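Rubrique : Logiciel et commande > Exposés > Notes de l'orateur

Le fil qui n'obéit à personne : percevoir et planifier pour la suture

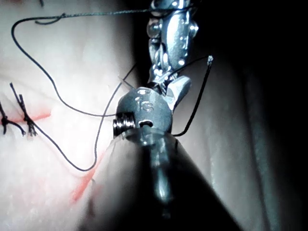
Crédit photo : équipe logicielle Brimance, vue caméra de poignet

Diapo 1. Accueil

Bonjour à toutes et à tous, merci d'être restés jusqu'au bout de l'après-midi, je sais que le café est déjà froid et que certains ont un train. (Laisser le titre affiché le temps que les gens s'assoient.) Je vais vous parler du logiciel qui regarde un fil noir et qui essaie de décider quoi en faire. Je parlerai très peu de mécanique, et je vous demande d'avance un peu d'indulgence pour les schémas, que j'ai refaits hier soir.

Pour ceux qui ne connaissent pas Brimance : nous écrivons la couche de perception et de planification, Culell s'occupe du contrôleur bas niveau, et les deux se parlent par une interface que nous avons réécrite 2 fois. J'y reviens à la diapo 5, avec un peu de honte.

Diapo 2. Ce que voit la caméra

Revenir à la photo du titre. Laisser la salle regarder sans parler.

Le tampon de tissu synthétique est à gauche, avec deux nœuds déjà faits en travers de l'incision rouge. L'instrument prend beaucoup de place, et pour nous c'est la première difficulté : la tige est floue, sombre, et elle masque une partie du tampon. La pince, elle, est couverte de reflets. Un détecteur de contours naïf adore les reflets, il en trouve partout, il est ravi, et le planificateur beaucoup moins.

Et puis il y a le fil. Suivez la grande boucle qui part du haut de la pince et revient vers le poignet métallique. Où passe-t-elle ensuite ? À l'œil, on fait une hypothèse sans y penser. Notre code doit l'écrire, cette hypothèse, et lui donner un score. (Attendre un peu, quelqu'un propose toujours une réponse.)

Diapo 3. Suivre un fil

Nous représentons le fil comme une courbe avec des morceaux visibles et des morceaux supposés. Les morceaux visibles viennent de la segmentation, les supposés d'un modèle de courbure assez simple, qui préfère les arcs larges aux angles vifs. Or regardez en bas à gauche de l'instrument : un pli en V, bien franc. Avec la première version de la pénalité, ce genre de pli était arrondi, et la courbe estimée passait tranquillement à côté du vrai fil. On a donc relâché la pénalité là où l'image est nette, et on l'a gardée forte sous les occlusions.

L'extrémité, à droite, est un cas sympathique : le bout effiloché est clair sur un fond presque noir, le contraste est excellent. Sur le tampon pâle, un bout clair serait une autre affaire. Dire un mot de l'éclairage si la salle est curieuse, sinon passer.

Diapo 4. Planifier quand on ne sait pas tout

Le planificateur reçoit jusqu'à 3 hypothèses de tracé. Il cherche un mouvement acceptable pour toutes, et s'il n'en trouve pas, il propose un petit déplacement destiné à mieux voir. J'aime beaucoup cette partie, on me reproche d'en parler trop longtemps, je vais donc essayer de tenir ma langue.

Le critère, en deux mots : on évite de tendre un brin dont on ignore le chemin. Une boucle autour des mors peut se serrer pendant une traction qui paraissait innocente sur l'écran. Nous ajoutons donc un coût sur la tension estimée, et un coût sur le passage près des nœuds existants.

Montrer la courbe des coûts. Ne pas lire les axes à voix haute, ils sont écrits assez gros.

Diapo 5. La boucle de commande

La perception publie à 60 Hz, le planificateur bien plus lentement, et c'est entre les deux que nous avons perdu le plus de temps. Dans l'ancienne interface, une consigne pouvait s'appuyer sur une estimation périmée sans que personne le sache. Désormais chaque consigne porte l'horodatage de l'estimation qui l'a produite, et le contrôleur de Culell refuse celles qui sont trop vieilles. C'est tout bête, et j'aurais voulu qu'on commence par là.

Diapo 6. L'outil de relecture

Si la démo ne démarre pas, passer aux captures de secours.

Presby est notre outil de relecture. Il superpose les hypothèses de fil à l'image et permet de remonter jusqu'à la décision du planificateur. Nos collègues de Stöckli s'en servent pour annoter les tracés, et leurs remarques ont bien amélioré le raccourci clavier pour changer d'hypothèse, que j'avais placé à un endroit franchement absurde.

Diapo 7. Questions

Garder du temps. On me demandera sûrement pourquoi une seule caméra : parler du calibrage, puis de la vue stéréo prévue pour la prochaine version. Remercier les organisateurs, rappeler que les notes sont en ligne.

Dernière mise à jour : octobre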